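Chapter 5
Grasping Thin-Walled Objects

5.1 Introduction

Chapter 4 dealt with solid blocks, which keep their shape when a gripper closes on them. A cup does not. Its wall bends under a small load, its rim is stiffer than the wall below it, and once tipped over it can roll. This chapter uses the cup task from the Sondby course, in which student teams program an arm to pick up a plastic cup and set it down in a marked area.

The task has been part of the course project for several years. In the set of trials used here, teams logged 1,227 attempts, of which 494 met the placing rule in full. The remainder are sorted by type of failure in Section 5.4. Readers who have not yet calibrated their gripper should return to Section 3.6 before going on.

Two grasps are compared. In the body grasp, the fingers close on opposite sides of the cup and the wall carries the load. In the rim grasp, one finger goes inside the cup and the other stays outside, so that a single thickness of wall is held between them. The rim grasp needs a smaller opening but a more exact approach.

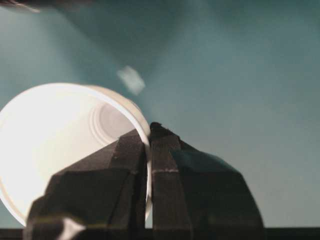
For either grasp, the closing force must be large enough to prevent slip and small enough to avoid lasting damage to the wall. The lower limit depends on the weight of the cup and on the friction at the fingertips. The upper limit is found by test, using the method in Section 5.2.

Teams working with the Vass controller should set the force limit before the first closing movement. Those using Drunia software will find the same setting under the tool menu, where it is given as a percentage. A value of 14 is a suitable starting point for the exercises. Values above 93 must not be used with plastic cups.

5.2 Finding the Upper Force Limit

Place the cup upright and close the fingers on the wall at half its height. Raise the force in equal steps, opening the gripper after each one, and record the first step at which the wall stays bent.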